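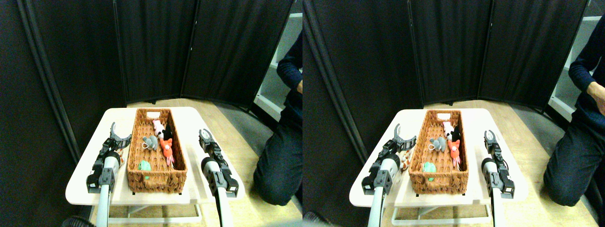 Sending in a notice for the Rutherford page – the questions we get most, answered quick. Read this before you call, it'll save you a wait. Families also ask what to bring to the memorial table at the gathering, and pretty much anything that meant something is fine: photos, a recipe card, a wicker basket of stuffed toys. Just label it so it gets home again.

**How long can the notice be?**
Up to 30 lines at the basic rate. Over that, charged by the line. Most run shorter than people expect.

**What do you need from me?**
Full name, age, town, date of death. Name of the funeral home. Your own name and a phone number. Rest is up to you.

**Do I have to give a cause of death?**
No. "Passed away at home" is plenty.

**What's the deadline?**
6 p.m. for the next morning's page. After that it goes in the day after. Online notices go up within 6 hours of approval, overnight not included.

**Who checks the facts?**
We call the funeral home to confirm the death. We do not check birth dates, schools, or the spelling of cousins. Please read your proof – twice. Maiden names are where most of the mistakes are.

**Can I list pets? Stepchildren? An ex?**
Yes, yes, and yes. Family order is your call. If two relatives send in different versions we hold both untill somebody tells us which one to run. We won't pick.

**Photos?**
Up to 2 in print. Head and shoulders reproduces best. Old prints are ok, drop them at the front desk in an envelope with your name on the back of the envelope, not the back of the photo. Ink comes through.

**Service time changed after it ran. Now what?**
Call Kayode Onuoha on the notices desk. Online gets fixed same day, no charge. Print gets a short correction in the next edition.

**Can I say where donations should go?**
Sure. Give us the full name and mailing address of the charity. "In lieu of flowers" is fine, so is asking for flowers.

**Can we run it in Borix and Varach too?**
Yes, one form covers all three towns. Tick the boxes at the bottom. Separate charge for each.

**Anniversary and in memoriam notices?**
Same form, second page. Maeve Mac Giolla handles these. September fills up early so send it ahead if you can.

**How do I pay?**
Card or check, or the funeral home adds it to thier bill. Ask them first, almost all of them will do it. The Rivau office takes cash as well.

**Can I get extra copies?**
At the front desk while they last. Call in the morning and we'll put some aside under your name.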